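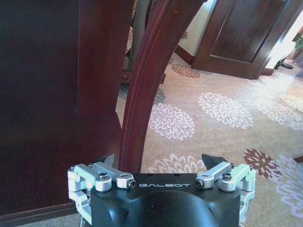 *Wrist view at carpet height, fingers open, next to a curved wooden leg.*

# Flakcombe Wrist-View Clip Set

Hi, and welcome to the page for Flakcombe! It's a set of 1,230 short wrist-camera clips plus the trained model that goes with them, and I've spent most of my working year on it, so forgive me if I get carried away.

The question I started with was pretty plain. Can a gripper tell how far it is from furniture using only the camera at its own wrist? No head camera, no map of the room, nothing on the ceiling. Most of the sets I'd tried were shot over tidy white tables, and my models fell apart as soon as they met a real living room (glossy dark wood and big flowery carpets are murder on depth guesses — the model kept reading the pattern as stuff lying on the floor).

So Flakcombe is all low-down views in furnished rooms. My trick, if you can call it that, is to use the gripper as the ruler. The two fingertips are a known size and they're always in view, so the model learns to judge everything else against them. Bok-nam Seok came up with the first version of this on a Sunday afternoon and I've been tinkering with it ever since!

**What you get**

- 1,230 clips, with fingertip outlines marked on every one
- 677 of those with measured distances to the nearest furniture
- 400 held back for testing, from rooms the model never trained on
- 2 trained models, Pluderholm (bigger, slower) and Imthorpe (small enough to run on the arm's own computer)

**How well does it work?**

Pluderholm beats my old tabletop model on the test rooms by a wide margin, and patterned carpet hardly bothers it now. Imthorpe is a bit behind and still gets muddled where strong daylight and deep shadow meet, so please slow the arm down if you use it near windows. Neither one copes with glass yet. I'm working on that — the next batch should be up in December.

**Getting a copy**

Free for research and teaching. Send me a note through the Na download desk, say which model you want, and mention your gripper type so I can tell you whether the finger outlines will need redoing.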